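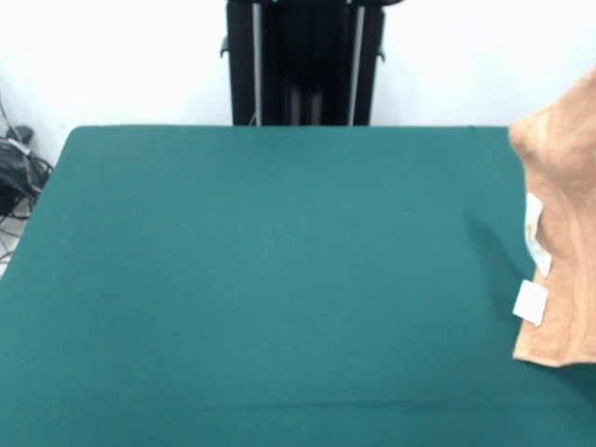 Have you ever turned over a toy or a jar of honey and found a tiny line saying where it was made? I used to skip straight past it. Now I read it every time (my family find this very annoying in shops).

Those words are called a country of origin label. Origin just means where something comes from. Easy for a carrot! A carrot comes from the field it grew in. But what about a bicycle?

Let's make one up. The metal tubes come from one country, the tyres from another, and the saddle from somewhere else again. Then everything travels to a factory in Orncombe, where people bolt it together, paint it and test the brakes. So where was it made?

Grown-ups who work in trade argue about this a lot. One rule that many countries use is to ask where the last really big change happened. Turning a heap of parts into a working bicycle might be a big enough change. Putting a finished bicycle in a new box isn't – it was a bicycle before and it's still a bicycle after.

My friend Jeanie Leckie makes jam in Hevinthorpe, and I asked her about her labels. Her strawberries are grown 2 fields away from her kitchen, but her sugar comes from overseas. "I cook it here, so I say it's made here," she told me. "I wouldn't say everything in it was grown here, though, as that would be a fib."

I think that's a good way to see it. "Made in" and "grown in" sound nearly the same, and they can mean quite different things.

Why does anyone care? Some shoppers like to buy from businesses near home. Some want a thing from the place that's famous for it. And when goods cross a border, the people checking them need to know where they came from, as there may be a tax to pay. That tax is called a tariff.

Want to try it? Find eight things in your kitchen and look for the small print. It's often on the bottom or the back, and a magnifying glass helps. Write down each country, then find them all on a map. My furthest one was a tin of pineapple!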